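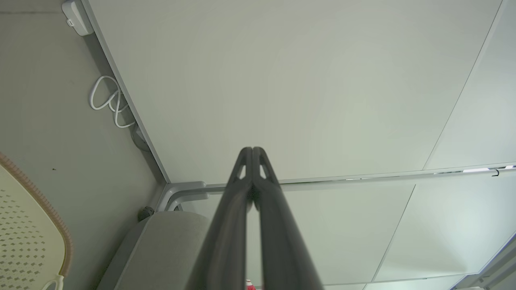
The gripper at close range, demonstration area, Irkness

SPEAKER NOTES
Open day at Irkness: laundry handling demonstration
Presented by Issa Nimri for the Covlow site staff, 8/16/20

Opening (keep on screen while people take their seats)

Good morning. The purpose of this talk is to report on the visit our group made to the Irkness open day in July, and to set out what we believe it means for the linen service at Covlow. Questions will be taken at the end. Please hold any that concern staffing for the separate meeting.

Point out the two fingers. They are broad at the base and narrow at the tip, with a small triangular opening near the end of each. Ask the room to keep that shape in mind, as it comes up again under item 2.

1. Background

The Fakhoury building opened to visitors at nine. Our party numbered 13, drawn from laundry, stores and maintenance. We were received by the Drasbridge project team, who gave a short safety talk and then took us through in two groups. Visitors were asked to stay behind the tape and to keep phones on silent.

Mention that the second group had less time at the demonstration and that their written comments are shorter for that reason.

2. The task

The team has chosen a household task: take a garment out of a basket, place it on a flat surface, and return for the next. It is slow work at present. Our hosts were open about this and did not offer a target speed.

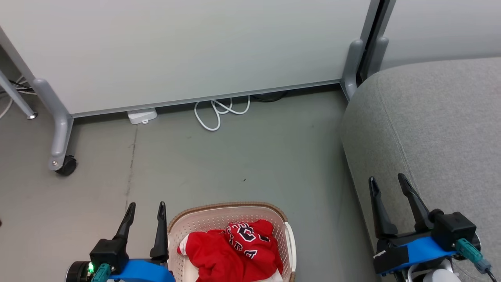

Cloth is difficult for a machine in a way that boxes and bottles are not. A shirt has no fixed shape, and every time it is picked up it hangs differently. Two arms help, as one can hold while the other looks for an edge. The team told us that most failed attempts come from gripping two layers at once, and that lettering and trim on a garment can mislead the vision software about where a fold lies.

PAUSE. Allow one or two comments from the laundry supervisors if they wish to make them.

3. What we were told about the trials

Drasbridge has logged 1268 attempts since the spring. Of these, 301 were made with mixed clothing and the remainder with towels. Success rates were not given to us in writing, so please do not quote any figure you may have heard on the day.

4. Relevance to Covlow

Our loads are mostly flat linen. Management's position is that no purchase is under consideration this year. We have asked to be kept informed and to send a smaller party when the towel trials are complete.

Handout: visitor comments, 17 in all, names removed. Copies at the side door.

Next slide: travel costs. Hand over to finance.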